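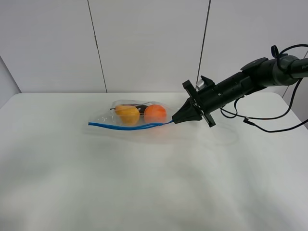 Arm 2 at the bagging table, gripper on the zipper bag with the pear, the orange and the eggplant.

Minutes of the equipment planning meeting, March

Place: small meeting room, Custodville site
Start: 10:15
Minutes written by: Ro-un Han

Present: lab operations, purchasing, software group, and the head of the site for items 1 to 4. The mechanical workshop sent its comments in writing before the meeting.

1. Minutes of the previous meeting

The minutes were accepted with one correction. In the item on storage shelves, the word "ordered" should be "requested". The shelves are not ordered yet. Purchasing will send the order this week.

2. State of the bagging table

The software group reported on the work with produce in zipper bags. The group wishes to continue with this task until the summer and asks that no equipment is taken away from the table during this time. The meeting agreed.

The following wishes were collected from the people who work at the table:

- a second pair of gripper fingers, so that worn ones can be changed on the same day
- a better way to lead the cables along the arm
- a heavier cover for the table, because the present one makes wrinkles and must be pulled flat many times
- more bags of the same kind, from the same supplier if possible

The workshop wrote that it can make cable clips in house and does not need a budget for them, only a drawing. Lab operations will make the drawing. It was asked if the clips should also fit Arm 1. The answer is yes, if the diameter of the link is the same. This has to be measured first.

3. Gripper fingers

Two offers were received. Udorska offers a set of fingers for 700 dollars, with delivery in five weeks. Piven offers a set for 759 dollars, with delivery in two weeks, and the price includes soft pads.

There was a long discussion. Purchasing prefers Udorska for the reason of price and also because we have already an account with them. The software group prefers Piven. They said that three weeks of waiting cost the group more than the difference between the offers, and that the pads would have to be bought separately in the other case. Lab operations remarked that the pads are perhaps not useful for thin plastic, where the tips need to hold a corner of the bag and not the whole fruit. Nobody had test results on this question.

Decision: one set will be ordered from Piven. The pads will be tried on the bags, and the result will be reported at the next meeting. If the fingers do not fit the present flange, they go back. Purchasing will ask for the return conditions in writing before the order is sent.

4. Third arm

The request for a third arm was discussed again. The head of the site repeated that there is no money for an arm in the present budget year, and asked the group to prepare the request properly for the next one. The request should contain:

- the price of the arm with controller and cables
- the price of mounting, including changes to the table
- yearly cost of service
- hours of use of the two present arms

The last point caused some questions. The hours are written by hand in the notebook at each table and the two notebooks are not kept in the same manner. In one of them only the start time is given. It was agreed that from now on both start and end are written, also for short sessions. The software group will look if the controller saves the hours by itself.

It was also proposed to rent an arm for the autumn. Ban rents arms by the month but could not give a price before the meeting. Ro-un Han will call them again.

The head of the site left the meeting after this item.

5. Consumables

Bags, table covers and produce were until now paid from the general office budget. Accounting asked us to stop this. A separate line of 1000 dollars will be opened for the rest of the budget year. Lab operations expects to spend about 200 on bags and covers. The remaining part is for produce and small parts.

It was discussed if artificial fruit and vegetables would be cheaper over a longer time. They can be used again, but the weight and the surface are different, and the software group wants to see a sample before it gives an opinion. Purchasing will ask for a small sample set without cost. No money is reserved for this.

Receipts for produce should be given to lab operations on the same day. Two receipts from the last month are still missing.

6. Other matters

The door of the equipment cabinet does not close well. The workshop is informed.

A request was made to move the meeting to the afternoon. There was no agreement and the time stays the same.

Tasks

Purchasing: return conditions from Piven, then the order; order for the shelves; sample set of artificial produce
Lab operations: measure the link of Arm 1; drawing for the cable clips; collect missing receipts
Software group: hours from the controller; test of the pads when they arrive
Ro-un Han: rental price from Ban; first draft of the request for the third arm

End of the meeting: 11:40

Corrections to these minutes please by e-mail to Ro-un Han before the next meeting.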